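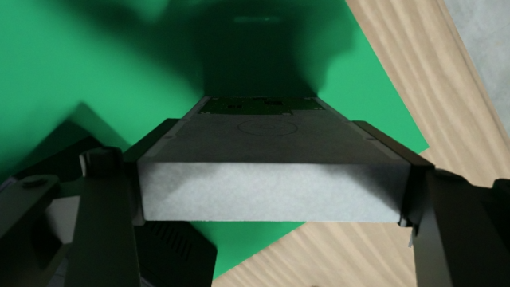
Nultetti Drive Handling Cell
Arm, gripper, mat, rack and status tablet, sold as a set by Gosthorpe

Category: Bench automation / Storage hardware
Lead time: 5 weeks
Status: Quote only

We list this cell and we sell it, so read the next part with that in mind. Most shops that ask us for a price don't need one. If you move fewer than 80 drives a day in and out of racks, a person with a cart will do it cheaper, and you won't have to find floor space for a table.

The maker quotes 245 drives per shift. We have never seen a customer get there in the first month. That number assumes every drive is the same size, every one is standing where the software expects it, and nobody stops the arm to ask it a question. Put a lower figure in your budget and let the cell surprise you.

What the price covers
Arm and base plate
Two-finger gripper
Green work mat
Slotted drive rack
Tablet with the Jisero status screen (first year only)
Simulation file of the full cell
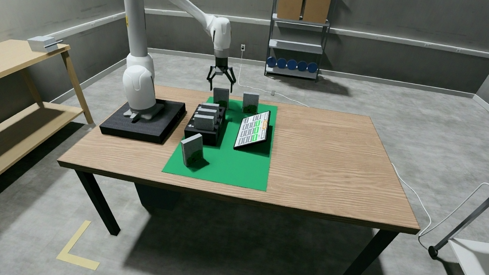 What it leaves out is longer. You supply the table, and it had better not wobble. You supply power, network and floor marking. Jisero charges a yearly fee after the first twelve months, and the fee isn't printed on the quote unless you ask for it in writing. Ask.

Spare finger pads are extra too. Order 2 sets with the cell. Pads wear, and shipping a single set later costs nearly as much as the pads do.

Cell or Montoya upgrade kit?
If you already own an arm, look at the Montoya kit first. It has the gripper, rack and mat without the arm. The catch is setup, which the kit price does not include and which can eat the savings if your people haven't done it before.

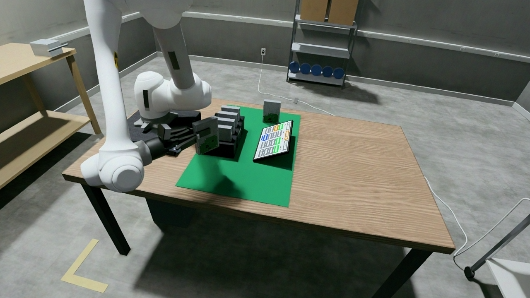
Don't sign off on a simulation run alone, ours included. Simulated drives don't have bent corners or leftover label glue. Send us a box of your own worst ones and ask for a timed trial before you pay the deposit.

Returns: unopened cells only, restocking fee applies. Opened racks and pads can't be returned.

Request a quote | Download the power and floor plan sheet | Compare with Montoya kit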